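Progress Report to the Beltia Fund
Adult Jewish Learning: Weekly Question Program
Prepared by Dineo Kekana, program coordinator
Dec 30, 2020

Summary

The grant pays for a weekly online question on Jewish practice, a printed source booklet, and a live study hour for adults who did not grow up with formal Jewish schooling. The online question has run every week of the reporting period. The booklet is late. The study hour moved to video in the spring and has stayed there.

Online questions

We now have 191 questions in the bank, each with a short answer, a longer explanation and at least one source in Hebrew with translation. Subscribers to the weekly email stand at 1,441. Most of them open the question on Thursday or Friday depending on their time zone, and a fair number write back.

The most answered set was the one on the blessings over food. Readers did well on bread and wine and badly on the order of blessings when several fruits are on the table. Many chose the fruit they like best over one of the seven species, and several wrote to say they had always done it that way at home. Palesa Molefe rewrote the explanation to set out both considerations, with a note that customs differ and that readers should ask their own rabbi about a case at their own table.

The Hanukkah set covered which direction the candles are placed and lit, where the menorah should stand in an apartment, and what a traveler should do. The apartment question brought in more mail than any other. We had written it with a ground-floor window in mind, and people living on high floors wanted to know whether the window still counted. A follow-up went out the next week.

We withdrew one question on the waiting time between meat and dairy. The answer choices treated one custom as correct and the others as mistakes. It has been rewritten and will run again after Purim.

Study hour

Damian Kozłowski has led the study hour since September. The group is working through the laws of the Grace After Meals, starting with the verse in Deuteronomy and moving to the Talmud in Berakhot. Sessions are held on a weeknight so that no one has to use a device on Shabbat. Recordings are posted for members who live too far east to join live.

The first weeks were slow. Participants had very different levels of Hebrew, and reading aloud in turn left some people uncomfortable. Damian now reads the Hebrew himself and invites others to read the translation. Attendance has been steadier under this arrangement. Two members have asked for a separate beginners' reading class, which we cannot staff under the present grant.

Source booklet

The original plan was to print in the fall. The text is finished through the section on Shabbat. The festival section still needs its translations checked, and the chapter on mourning customs was sent back to its author with questions. Mbali Swanepoel has taken over the editing.

The printer, Vamier, has quoted for a first run of 200 copies. We would like to keep to that number and offer the rest as a download. Anything carrying the full divine name in Hebrew will be marked with a request that it be treated with respect and placed in a genizah when worn out. The download will use the customary abbreviation.

Budget

Spending is under plan because of the booklet. We ask permission to carry 4,000 dollars of the printing line into the next period. Translation fees ran slightly over and were covered from the travel line, which has not been used. Kagiso Hendricks has the receipts and can send copies.

Next period

Finish the festival section and send the whole text to Vamier.
Run the Passover questions as a daily set for the two weeks before the holiday.
Add a search page so that readers can find old questions by topic.
Decide whether the study hour should stay online or return to the library room.

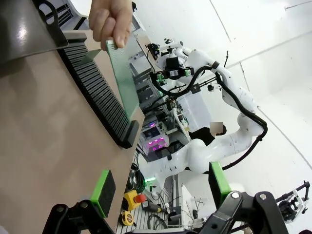 Contact

Questions about this report may be sent to Dineo Kekana at the program office. For financial records, please write to Kagiso Hendricks.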